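**Ticket 309 – Grasp planner rejects valid candidates on pick-and-place station 2**

Component: Jumari perception and planning stack
Site: Akcombe
Severity: 3
Status: Resolved, monitoring
Assigned to: Marloes Van Beek

**Summary**

Following the January update to the Jumari segmentation module, the station 2 planner began returning NO_FEASIBLE_GRASP for single items resting on a cutting board. The same items placed directly on the tabletop were planned and executed normally. Station 1, which remains on the previous release, was not affected.

**Initial report**

The operator submitted the following extract from the planner log:

```
[perception] instances: 1
[perception] label: board score: 0.80
[planner] candidates generated: 80
[planner] candidates rejected (collision): 80
[planner] result: NO_FEASIBLE_GRASP
```

The operator had restarted the planner and repeated the wrist camera calibration before opening the ticket. Neither step changed the result.

**Investigation**

The calibration was reviewed first and found to be within tolerance. The gripper model loaded by the collision checker was then compared with the one in the Ezeani configuration repository. The two files were identical, and this line of enquiry was closed.

Attention then turned to the segmentation output. The test arrangement was a banana on the cutting board with the printed deer, viewed from the wrist camera with the fingers open and clear of both objects. In this arrangement the module returned a single instance covering board and fruit together.

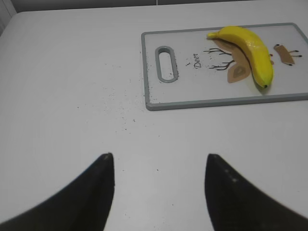

With the two objects merged, the collision checker treated the entire region as one solid body. Every candidate was wider than the permitted finger opening or placed a finger inside the merged volume, and all 80 were rejected. The planner was therefore behaving correctly on incorrect input.

The merge was traced to a post-processing step introduced in the January update. This step joins neighbouring masks when the smaller one lies wholly within the outline of the larger. It was intended to suppress false detections on patterned surfaces, and on a bare printed board it does so. It makes no use of depth, however, and cannot distinguish a printed figure from an object lying on top of it.

Replaying the recorded input with the step disabled gave separate board and banana masks. It also produced a further small instance on the artwork, which the planner accepted as a target. Disabling the step outright was not considered a suitable fix.

**Resolution**

The merge rule now requires a depth check. An inner mask is absorbed only if its median height above the surrounding surface falls below a configurable threshold:

```
merge_inner_masks: true
merge_requires_depth: true
merge_height_mm: 3
```

The change was tested by replay and then on the arm at station 2. The banana was segmented separately from the board, the printed figures were absorbed into the board mask, and the planner returned a feasible grasp.

**Outstanding items**

- Thin objects, such as a sheet of card, may still fall under the height threshold. A separate ticket is to be raised against the Tornow depth filter.
- NO_FEASIBLE_GRASP should report the instance label and mask area, so that operators may recognise a merged mask without consulting the perception log.
- Station 1 is to remain on the previous release until the patched build has been signed off.

**Update, Wednesday**

No recurrence has been reported at station 2. The patched build has been forwarded for review and the ticket will remain open in monitoring – please attach the planner log and the matching depth recording to any further report.

M. Van Beek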